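3.2 Keycap legends and layout

The second part of the project compared how quickly first-time users find symbols on compact keyboards. Two boards were used, both with a standard US layout. Board A, the Dindport, has black caps with white legends throughout. Board B, the Hundden, separates key groups by color. Each participant completed 12 short prompts per board, with the order of boards alternated between sessions. The prompts mixed letters, digits and shifted symbols.
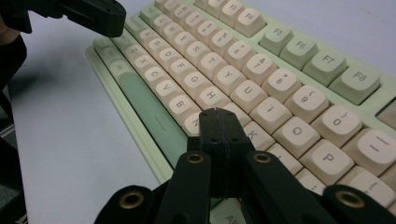

Figure 4. Board B. Cream caps on the letters and numbers, green on the function keys.

The legends on Board B are dark gray on cream, and the function keys and modifiers share the green of the case. The cream caps are rounded. For scoring, the percent sign, caret, ampersand and asterisk (5 through 8) were treated as one symbol group. F5 through F8 formed a second group, tested only in the last two prompts.

A total of 319 key searches were logged across both boards. Of these, 82 were in the symbol group. A search was timed from the moment the prompt was read aloud until the correct key was pressed. Wrong presses were recorded but did not stop the clock. Searches interrupted by talking were removed before the totals were taken.

Timing was done by hand by Gizella Lengyel, so differences under half a second were not interpreted. Desk lighting was left unchanged between sessions. Typing speed was not measured. Median search times for each group are listed in Table 2, and the prompt sheets are in Appendix B.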